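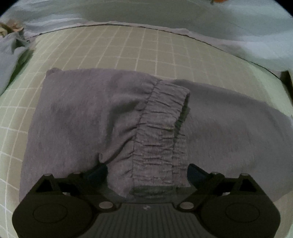 Grey knit with a ribbed cuff. Clothing drive information follows in this thread.

1/ The Korkska Community Closet will accept donated clothing through the end of March. Drop-off is at the Boychuk Street entrance, Saturday mornings only, 9 a.m. to noon.

2/ Last winter the Closet gave out 3,000 items to families in the district. Sweatpants, warm socks and children's coats were requested most often. Adult sizes L and above remain in short supply.

3/ Please wash and dry all clothing before bringing it in. Small stains and missing buttons are acceptable. We are unable to take pillows, helmets or used underwear.

4/ Residents who need clothing may make an appointment with Noemí Ochoa at the front desk. No proof of income is required. Appointments last 30 minutes and children are welcome.

5/ The mending table is open again under Adeel Talpur. Hems, zippers and worn elastic can be repaired at no charge, with a limit of two pieces per household each week.

6/ Donation receipts are available on request. Requests for pickup of large donations should be sent by direct message to this account.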